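Robotics Club bench inspection – Room 317
Done May 2021, before the regional build weekend
Inspected by: Berenice Orozco (staff)
Shadowed by: Kenji Pruitt, Year 11, who held the clipboard and had opinions

Marks are OK, FIX or NO. FIX means the bench can run once it's done and I've initialled it. NO means don't touch the power switch, and don't come and ask me if you can touch it a little bit.

1. Emergency stop
OK. Pressed with both arms moving at demo speed. Both stopped. The button had a sticker of a frog on it, which I have removed. The frog is on the whiteboard if its owner wants it back.

2. Arms bolted down
OK. Base bolts checked with the torque wrench and marked with paint pen. If the paint lines stop matching up, the bolt has moved. Tell me before you tell the group chat.

3. Speed limit
FIX. The limit was set correctly on one controller and optimistically on the other. Uriel Quintero says it was like that when he logged in. Everyone says that. Reset both and put the change in the log under job 3639 so we can stop having this conversation.

4. Cables
FIX. Nothing frayed, no pinched connectors. What I don't love is cable lying loose on the work surface inside the reach of an arm. Clip it to the rail or run it along the edge. We own a whole bag of clips. It's in the drawer marked Clips.
Kenji's comment: the drawer is stuck.
My comment: add drawer to list.

5. Work surface and task objects
OK, with remarks. The team (they've settled on Turnurier as a name, and I've stopped asking) is practising on the painted-wheat-field mat for the "unfamiliar background" part of the challenge. Fair enough. It's a busy pattern and a good test of the vision code. It does make small things hard for humans to spot, so look properly before you start a run. Wooden blocks and tissues are approved objects. Tissues get swapped once they've been through the gripper a few times, and no, you can't use them on your nose afterwards.
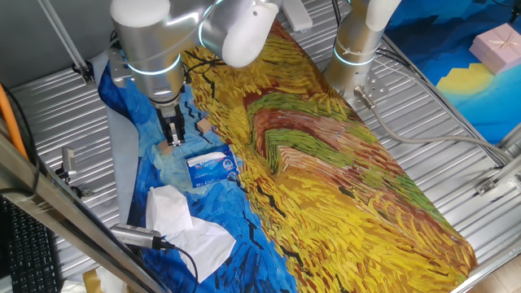 6. Mat secured
FIX. A corner lifted when I tugged it. Fabric that shifts under a gripper gives you a bad pick on a good day and a dragged mat on a bad one. Tape the underside. Painter's tape, please. We spent most of December getting the other stuff off the metal.

7. Cameras and brackets
OK. All snug. After anyone bumps a camera, recalibrate, even if it "looks the same". Guadalupe Contreras has the calibration sheet and will know.

8. Keyboard position
FIX. The keyboard is to be used from outside the rail, with nobody leaning over it to get a better look. Move it to the side trolley for live runs. Elbows have sent commands before.

9. People
Minimum of 2 at the bench whenever the arms are powered, one of them with a hand free for the stop. A hand holding a sausage roll isn't free. Hair tied back, lanyards off, hoodie strings tucked in. Crisóforo Olvera asked whether a beanie counts as tying your hair back. It does if all the hair is in it.

10. Log book
NO, technically. The last 5 entries read "ran it, fine". Fine isn't a measurement. I want the program name, the speed setting and whatever went wrong, including the embarrassing bits – those are the ones the judges ask about.

11. Fire extinguisher and exit
OK. Tag in date. Exit was clear once we'd moved the bike.

Result: bench stays off until items 3, 4, 6, 8 and 10 are signed. Allow about half an hour if you all do a bit, or a full afternoon if you elect a project manager first.

Initials for fixes go beside each item, in pen. Kenji has the pen.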